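Travel Safety » Guides » Alerts Set-up

By Stefaniia Tkachenko | Updated March
58 shares | 4 comments

Section 3. Setting up your road and security alerts

Welcome back! If you've made it through Section 2, your Renisby account is open and your phone number is confirmed, so the fiddly part is behind you. Now we get to tell the service where you'll be and what you'd like to hear about — blocked highways, curfews, police operations, airport closures and so on. Set aside a quiet quarter of an hour for it, and do it before you leave home if you possibly can.

1. Open Renisby and tap My Places, then Add a Place. Type the name of the town where you'll be sleeping. For this guide we'll use Astusville.

2. Choose your alert radius. The starting setting covers the town and its main approach roads. If you'll be driving out to Kurek or Brekska, add each of them as a place of its own, even if it's only for lunch.

Note: Places on either side of a state line may have separate alert levels, and the app lists them one under the other.

3. Tap Alert Types and switch on Road Blockades and Shelter in Place. The others are up to you. I keep Demonstrations on too, and yes, it does buzz a fair bit on busy weekends!

4. Under Contacts, enter one person at home who should get a copy of your alerts. Please ask them first.

5. Send yourself a test message. It comes from short code 553 and should say TEST at the very beginning. If it hasn't come within ten minutes, go back to Section 2 and check the number you gave.

6. Reply OK to the test. Your status will change to Active.

CAUTION: An alert marked Cleared means that the report has been closed. It does not promise that a road is safe to drive. Check with local authorities before you set out, and don't try to drive around a blockade on back roads.

CAUTION: Renisby can't call for help on your behalf. In an emergency, dial the local emergency number.

If you see error 1043 while saving a place, your list is full. Delete an old trip and try again — your contacts will stay just as they are.

Next: Section 4, Quiet Hours and Overnight Alerts
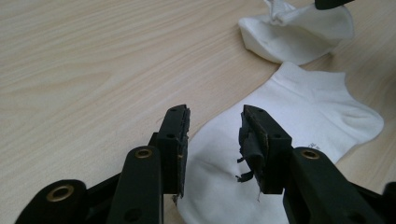

Fig. 3. Tabletop with light wood grain.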